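Kendthorpe Makers Forum > Robotics > Papers and results

Kofler grasping result, does anyone buy it?

brodia_bench
Read the Kofler write-up on Saturday. They claim 100 per cent success picking with the wrist view only, no overhead camera. Over 12 trials. Twelve! I wouldn't sell a toaster on that.

tinplate
Small number, yes, but the method is sound. They drop any trial where the wrist view is unusable before scoring. Everyone filters.

brodia_bench
Everyone filters training data. Filtering the test is marking your own homework. How many did they drop?

urko_owner
It says 3, in a footnote. So 12 out of 15 if you count those as misses. Still decent for an Urko arm.

tinplate
You can't count them as misses, the arm might have managed fine. 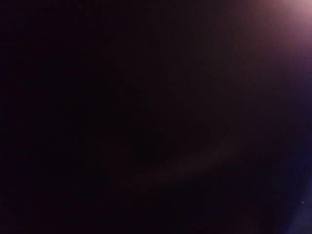 quietservo
My quarrel is with the word "unusable", which they never define. I've been trying their method at home and this is one of my wrist views. Nearly all black, a pink glow in the top right corner, a bit of dim blue under it. I'd bin it, but the glow means a simple brightness cut-off might let it through. Set the limit where you like and you can pick your own score.

tinplate
Fair. I'd still want 2 people sorting them blind before calling it a fiddle.

brodia_bench
Didn't say fiddle. Said I don't believe the 100.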